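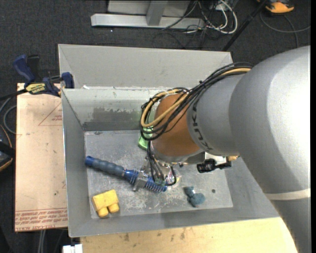
Teaching bin picking by remote control: a guide for your first sessions

Last updated Wednesday, September 10, 2025

If you have come to this page you have probably been handed a hand controller, shown which button opens the gripper, and told to go and collect some picks. I remember that afternoon very well, and I remember how long it took me to get hold of anything at all! So I have tried to write down the things I now tell people when they sit down beside me, in more or less the order I tell them. It is a little longer than the card taped up by the cell, but put the kettle on and read it once through before you start.

I am assuming that the arm is set up, that somebody has shown you the emergency stop, and that you have the Kuleo recording program open on the left-hand screen. If you haven't been shown the emergency stop, please go and ask now. The rest of this can wait.

Getting the bin ready

We work with one metal bin, clamped to the table. Give the bin a good push with the flat of your hand before each session. If it shifts, tighten the clamp and push again. A bin that creeps a few millimetres over a morning will spoil the recordings in a way that is very hard to spot afterwards, and I once lost a whole set that way.

Next, choose your objects. What you want is a good muddle of shapes and surfaces: something blocky with straight sides, something soft such as a small plush toy, something long and thin like a tool with a handle, and at least one shiny or see-through thing, which the cameras find difficult. Have 6 objects in the bin to begin with, and scatter them by tipping them out of the box. Don't arrange them. We all have tidy habits and we all think we are being random when we are doing nothing of the kind (I had a run in June where every long object pointed the same way, and I would have sworn blind that I'd mixed them up).

Do have a look at the cables before you go any further. The bundle along the wrist needs enough slack to let the wrist turn, and that slack hangs in a loop which can droop into the view of the camera or, worse, catch on whatever you are picking. Turn the wrist slowly all the way one way and all the way back with the gripper well above the bin, and watch the loop while you do it. Anything that snags or pulls tight wants sorting out with the arm stopped and the drives off.

Starting a recording

In Kuleo, press New Session and type your name and the object set. Then, for each pick:

1. Bring the arm to the home position and let it settle.
2. Press the record pedal and wait for the tone.
3. Hold still for 2 seconds.
4. Make the pick.
5. Lift clear of the rim, carry the object to the drop box and let go.
6. Return to home and press the pedal again.

Step three is the one everyone skips. The pause gives the program a clean stretch of picture with nothing moving, and it gives you a moment to decide what you are going for. Please do decide. A recording in which the arm wanders towards one object, thinks better of it and heads off to another teaches the robot to dither, and it is a very quick learner where dithering is concerned.

Making the pick

Come down from above, fairly slowly, and line the fingers up before you are anywhere near the floor of the bin. Most beginners do it the other way about: they plunge in and then try to twist the wrist once they are down among the objects, with the fingers knocking against everything. Turn first, then go down.

With a long object, set the fingers across it so that they close on its narrow side, and try to take hold near the middle of its weight. That isn't always the middle of its length. A tool with a heavy handle and a light shaft will swing down at the handle end as soon as you lift it if you have gripped it halfway along, and then it scrapes the rim on the way out. If one end of the object is resting higher than the other, tilt the wrist a little to match. You will get a much firmer hold, and the object won't roll out from under the fingers as they close.

Sprung or ribbed parts are a nuisance. The fingers sit well on them or very badly depending on a tiny difference in where they land, so for your first few sessions I would look for a plain stretch of the body and use that.

With soft things, go lower than feels right. A plush toy will squash and spring back, and if you only catch the top of it you will come up with nothing, or with a pinch of fabric that lets go over the table. Blocks are the easiest of the lot, as long as you close on two parallel sides and keep off the corners.

The slanting walls of the bin deserve a word too. An object leaning on one of them leaves very little room for the outer finger. You can nudge it towards the middle with the closed gripper and then pick it properly, and a nudge like that is perfectly good to record. We want the robot to learn it! Just keep it to one clear push, then lift, open and come down again.

When a pick goes wrong

It will, and often. If you drop the object back into the bin, carry on: go and get it again in the same recording. Recoveries are worth having. If you drop it outside the bin, press the pedal, mark the recording "out" and fetch the object by hand with the arm stopped. If the arm faults because you pressed too hard against the floor, mark it "fault" and clear it from the pendant as you were taught. Don't delete anything. Consuelo Cifuentes goes through the marked recordings and has her own uses for them.

One mistake I'd particularly like you to watch for is the hurried release. You have got the thing out, you are pleased, and you open the gripper while the arm is still travelling. It looks fine from the chair. Played back, the object flies off at an angle and the robot faithfully learns to throw.

How much to do in a sitting

Our target for an object set is 400 recordings, shared among whoever is on the rota, so there is no need for heroics. Stop for a rest when you notice your wrists, or when you catch yourself taking the same object first every time. Tip the bin out and scatter afresh after each round. Swap one or two of the objects over when you come back from your break.

At the end, press Close Session, wait for the green bar to finish, and check that the folder has appeared on the shared drive. Park the arm at home, switch off the drives and hang the hand controller on its hook with the lead coiled loosely. Objects go back in the box marked with the set number, including the one that has rolled under the table.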